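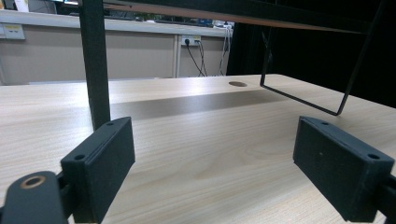
Ticket 1798: Hand-held gripper demos drifting, then half of them rejected on upload
Opened by: Bernadette Conneely
Assigned to: Ott Ots
Status: Resolved (one bit still being watched)

Bernadette Conneely wrote:

Hi all, me again, sorry! I've been recording demos with the hand-held gripper on the shelf table and something's gone off since we swapped the fingers over. The task is the easy one, too: reach in under the shelf, close on the item, lift it, bring it forward, set it down, open. I can do it in my sleep by now and I reckon I've got a pretty steady hand.

Two things are wrong and I don't know if they're the same thing.

First, the finger width reading doesn't go back to where it started. I open all the way, it says fully open. I close, it says closed. I open again and it's a few millimetres short, and by the end of a long session it's short by enough that the replay looks like I never let go of anything. The fingers are wide open in the video, you can see straight through to the table, but the number says otherwise.

Second, Plison is throwing out loads of my uploads with "tracking lost". Last batch I sent up 1,323 demos and it only kept 1,000. That's a lot of reaching under a shelf for nothing.

What I've tried so far:
- Turned it off and on (obviously)
- Recalibrated the width from the Fosov menu, twice
- Swapped the USB cable for the spare
- Recorded with the blind up and the blind down
- Wiped the lens with the proper cloth, not my sleeve

None of it made a difference that I could pick. Well, the blind maybe did a bit. Hard to say.

Ott Ots wrote:

Hi Bernadette, thanks for the detail, that helps heaps. I think you've got two separate problems that happened to turn up in the same week, so let's do the width one first.

Can you tell me which Fosov version is on the recording laptop? It's under the little cog. And when you recalibrate, are you holding the trigger right through until it beeps the second time, or letting go after the first?

Also, what colour are the tags on the fingers you swapped in? Red tag or blue tag?

Bernadette Conneely wrote:

There's a second beep???

Blue tags. They were in the drawer with the others so I just grabbed them. Siobhán put them on with me, we did the screws up evenly like it says on the sheet. Version is 4.2.

Ott Ots wrote:

Ha, yes, there's a second beep. It's quiet and it comes a good while after the first. First beep is "closed position stored", second is "open position stored". If you let go early it keeps the old open value, from the old fingers, and then everything after that is measured against the wrong thing.

Blue tags are fine, those are the right ones for Heffernan's gripper. Red are the thicker pads and they'd have given you a different sort of trouble.

Please try this:

1. Quit Fosov completely and start it again.
2. Put the gripper down on the table with nothing between the fingers.
3. Calibrate width, squeeze until closed, first beep.
4. Open all the way and keep holding the trigger button until the second beep.
5. Open and close ten times and read me the open value each time.

Bernadette Conneely wrote:

Okay so I heard the second beep! I had to turn the fan off to hear it.

It's better, but not all the way fixed. The open value was bang on for the first six and then it started creeping again, only a little. Seven was off by a hair, eight was the same, nine and ten were a bit more. I did the whole thing over to be sure and got much the same pattern, only it started creeping at five.

Siobhán Foley wrote:

Jumping in because I was the other pair of hands on this. I had a go at wiggling each finger with the power off and the left one has a smidge of play in it where it meets the arm. You can't see it but you can feel it, a sort of tick when you rock it. The right one is solid as anything. Could that be the creep?

Ott Ots wrote:

That could very well be the creep! Good find, Siobhán. Every time you squeeze, the loose one settles in a slightly different spot, so the reading walks.

Please take the left finger off, check there's no grit or bit of old tape on the mating face, and put it back. Snug up each screw a little at a time, going back and forth between them. Don't reef on them, the threads in those mounts are soft and I've only got one spare mount left. Then recalibrate (both beeps!) and do the ten again.

Siobhán Foley wrote:

There was a sliver of tape under there, about the size of a fingernail clipping. Gone now. No tick any more. Bernadette's doing the ten as I type.

Bernadette Conneely wrote:

Ten out of ten the same! I did another ten because I didn't trust it and they were the same as well. I'm so pleased. I've stuck a note on the drawer that says SECOND BEEP in big letters.

So what about the tracking?

Éabha Ó Gríofa wrote:

Hi Bernadette, Ott's passed the tracking half over to me. I pulled a handful of your rejected demos out of Plison and watched them through, and there's a pretty clear pattern. Nearly all of them drop out at the same part of the reach, when you go low and turn the wrist to the right.

The tracker works out where the gripper is by picking out bits of the room that stay put and watching how they move. It wants edges and corners and it wants plenty of them. When you come in facing left of centre it's happy as Larry, because it's got the shelf leg, the wall outlet with its cables hanging down, and the clutter on the ledge at the back. When you swing right you've got the black behind everything on that side, and there's next to nothing on it to hold on to. The table is pale and smooth, so that's not giving it much either. Down low with your wrist turned, those two are most of what it gets.

Your blind hunch wasn't silly, by the way. With the blind up the far edge of the table blows out to white and you lose the edge as well. It's a smaller effect but it's in there.

Bernadette Conneely wrote:

Oh that makes so much sense. I turn right because the item sits on the right half of the table. I've been doing it that way for ages though, why is it only going wrong now?

Éabha Ó Gríofa wrote:

I wondered that too, so I went back through the older batches. You used to start each demo from further back and higher up, and the tracker got a good long look at the room before you dipped down. In the newer ones you're starting with the gripper already in close under the shelf. Quicker for you, tougher for it!

Two things to change:

1. Start each demo from arm's length with the table and the back wall both in view. Hold still for a slow count of two, then go in.
2. Put some pattern on the right side. A couple of printed sheets pinned up at different heights will do. Anything busy: a map, a newspaper page, a crossword. Not stripes or a neat grid, because it gets muddled when everything looks like its neighbour.

And leave the blind down.

Oh, and please don't move the sheets once you've started a batch. Between batches is fine.

Bernadette Conneely wrote:

I've got a whole stack of old newspapers at home, I'll bring some in. Do I need to redo the ones that got rejected? Please say no.

Éabha Ó Gríofa wrote:

You don't need to redo all of them! Some of those rejects only lose tracking for a blink and I can patch across the gap. I'd guess I can get around 115 of them back. The rest are gone for good, I'm afraid, because they drop out right at the grasp and that's the bit the robot most needs to learn from.

Of the thousand Plison kept, I'll have to check the widths. Anything recorded after the finger swap will have the creep in it. If it's a steady offset I can correct it in one go. If it wanders the way Siobhán's tick would make it wander, I'll set "open" and "closed" from the video and ignore the in-between values. It's a bit rough and ready but the robot at Hundenier only does open or closed on this task anyway.

Eimear Mulcahy wrote:

Hi everyone, I'm on the Hundenier end, where the arm lives. Open or closed is all we're using, so yes, go ahead with that from our side.

Can I ask one favour while you're changing things? When Bernadette sets the item down she sometimes opens the fingers and pulls away in one smooth motion. It looks lovely but our arm copies it a bit early and drags the item along with it. If you could open, wait a beat, then back off, I think we'd have a much easier time of it.

Bernadette Conneely wrote:

Can do! It's going to feel so slow, but I'll get used to it.

Update, Saturday, April 15, 2023: I came in for a couple of hours while it was quiet and did a test batch of 40 with everything changed. Newspaper up on the right, blind down, start from arm's length, count of two, and a pause after letting go. Plison kept 38! The two it chucked were me bumping the shelf with my knuckles, so fair enough. Width was the same at the end as at the start.

Only grumble is my arm gets tired faster holding still at the start. Is there any chance of a lighter grip?

Ott Ots wrote:

38 out of 40, you little ripper. I'll take that.

On the grip: there's a slimmer handle on the bench here and I'm hoping to get it over to you in May. You'd need to recalibrate when it goes on. I'm marking this one resolved and keeping an eye on the left finger. If the tick comes back, reopen this ticket and I'll send the spare mount with the handle.

Siobhán Foley wrote:

Checked it again before I packed up. No tick. I've put the screwdriver back in the drawer with the blue tags.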